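How Does a Robot Pick Up a Mug?

Think about the last time you picked up a cup of cocoa. Did you have to plan it? Probably not! Your eyes found the handle, your arm reached out, and your fingers squeezed just enough. You have been practicing since you were a baby, so it feels like the easiest thing in the world.

A robot arm has to be taught all of it, and the part that does the holding is called a gripper. There are lots of kinds, and at the Nitia workshop we like to try them out one after another on the same mug, so that the test is fair.

The first one we tried is called the Neron. It has 2 stiff fingers that close like a clothespin (you can try this yourself with your thumb and one finger). Stiff fingers are good at pinching a handle, as long as the handle is pointing the right way. If it's turned a little to the side, the fingers may bump into it and push the whole mug along the desk. 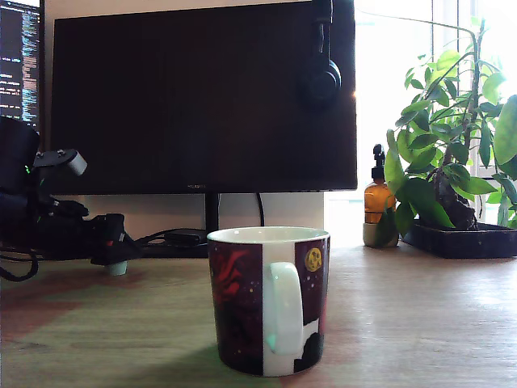

Shinji Nagano wondered why we don't just tell the robot to grab the mug around its middle and forget the handle, and that is a very good thing to wonder. Sometimes we do! But a mug is smooth and round, and stiff fingers only touch it in a couple of small spots, so it can slip.

That brings us to our second gripper, the Matsuda. Its fingers are soft and bendy, a bit like the arms of a rubber octopus, and they curl around whatever they touch. We gave each gripper 39 tries at lifting the mug. The Matsuda dropped it less often, but it was slower, and it wobbled when the mug had water in it, so we kept a towel close by.

Grippers need help from cameras, too. A mug with a dark picture on it can be tricky to see in front of a dark computer screen, and bright light from a window can make things harder still. When we tested two cameras in April, the one looking down from above found the edge of the mug much faster than the one looking from the side.

Next we want to try both grippers on a paper cup, and then on an egg. Wish us luck with the egg!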